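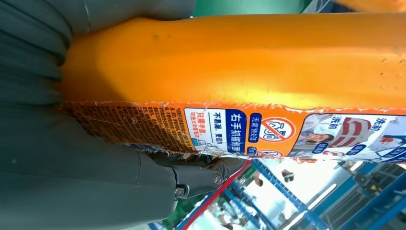 Botella de plástico naranja.

Drillier abre convocatoria de figurantes para el rodaje de un largometraje de acción de bajo presupuesto en Flellberg. Se seleccionará a 8 personas mayores de edad, sin experiencia previa, con disponibilidad durante 3 jornadas de junio de 2026. 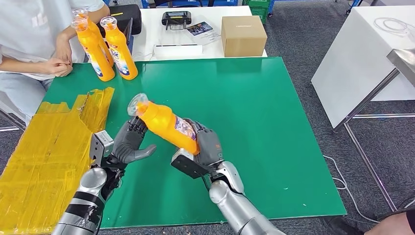
La remuneración será de 500 euros por persona — dietas incluidas. Las solicitudes, con fotografía reciente, se presentarán en la oficina de producción.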